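3. Set the soap bottle on the table, near the wall. Pump head on top, spout turned to the left.
4. Check the screw cap is tight - hand tight, no tools. 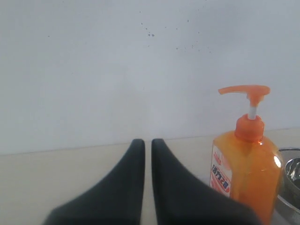 5. Press the pump two times to prime it. Nothing comes out? Wait, press agian.

**Note:** refills are part no. 1353, ask Lenni Savolainen at Helus.

**Caution:** dont lift by the pump head. Hold the body. Spills get slippy - wipe up straight away.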